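Tredden hand-held gripper: frequently asked questions

What comes in the kit?
Two hand-held grippers, a charging dock, a carry case and a printed guide. The Tredden is sold in pairs, as most tasks people want to record need both hands. Single units can be ordered as spares.

Do I need a robot to use it?
No. You hold the grippers and do the job yourself, and the kit records how each one moved. The recordings can be used later to train an arm. Many customers record for months before they buy one.

How much room do I need?
An ordinary office or workshop is fine. Furniture, plants and other clutter can stay where they are. Good, even lighting matters more than floor space.

What is the black and white square on the gripper for?
It is a marker that lets the camera on one gripper work out where the other one is. Keep it clean and do not put tape or labels over it. Scratched markers can be replaced, and the part costs £4. 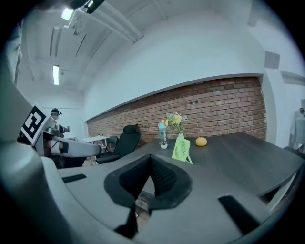

Tredden Guide, page 28

The cameras have a very wide, round view, so straight edges such as tables and walls come out curved. The software corrects for this when you import a recording. Please do not crop the files first.

Will other people in the room appear in the recordings?
They may well do. Tell anyone nearby that you are recording and get their agreement. Faces can be blurred at import by ticking the box under Privacy.

How long can I record for?
Up to 328 minutes on a full charge. Storage is usually the limit before the battery is. Each gripper holds 4000 short clips at the standard setting.

Can I use my own software?
Yes. Recordings can be exported as plain video with a separate motion file. Customers using Honorato should choose the older export format until the October update.

Who do I contact about repairs?
Write to Daiane Lacerda at the Nadden service desk with the serial number of the gripper. Please send both units, even if only one is faulty, as they are calibrated together. Orders and invoices are handled by Tyson Paquette.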